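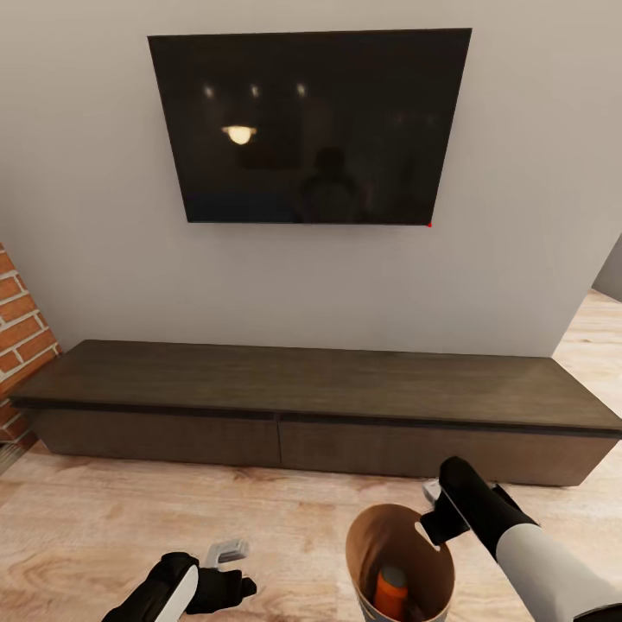 Right, gave up the telly package in the end. Rang Kimgate this morning, 24/01/2018, and cancelled the lot. Thread for anyone thinking of doing the same, mostly moaning, some useful bits near the bottom

So we'd been with them since we moved to Ilevport. Started on a cheap deal, then the deal ran out and I didn't notice because I never open the emails. Added it all up last night with a cup of tea and the bank app and it came to £453 over the past year. For what?? I watch the quiz, the baking and the news if I'm in

The phone call. Oh the phone call. On hold so long I did the washing up, dried it AND put it away. Hold music was the same bit of piano over and over, I've had it in my head all day

Then I got passed to "the team that can help with leaving", who offered me sport (don't like it), films (seen them) and a second box for the bedroom. I said I'm ringing to have fewer boxes, love

Fair play though, the chap was perfectly nice about it and I do feel for anyone who has to read that script out. It's the script I've got a problem with

USEFUL BIT: have your account number ready before you ring. Mine wasn't on the letter, it was on the back of the welcome card, which I'd used as a bookmark. Also ask them to send the end date in writing while you're still on the line. Mine came through as a text, and it says the last payment is in March

Second useful bit, check whether your broadband is tied in with it. Mine wasn't but my sister's was, and when she cancelled in Rirkholm they put her internet up the very next month. She was livid. She's still livid if you bring it up

Someone's asked about the licence. Yes I'm keeping it, I still watch live stuff and the catch-up. If you don't want either then go and read the official page properly and don't take it from me!

What am I doing with my evenings then? Well the library's open late 2 nights a week and I'd forgotten how much I like it. Came home with a big fat family saga and a book about soup. Made the leek one, a bit thin, needs more potato than it says

Also dug the radio out. It's an old Donati that was my nan's, lovely big dial on the front, crackles like mad until you stand it by the bread bin. Had a play on last night about a lighthouse and I was properly gripped, let a whole pan of rice catch

Other half is less keen. Has asked me 2 times since tea what happens about the football. I said the pub happens about the football. That went down better than I expected

Oh and they want the box back in "suitable packaging", so if anybody local has a smallish cardboard box and some bubble wrap going spare give me a shout, I'll swap you for soup

Ref number for the return ends in 3721, putting it here so I can find it again when I lose the bit of paper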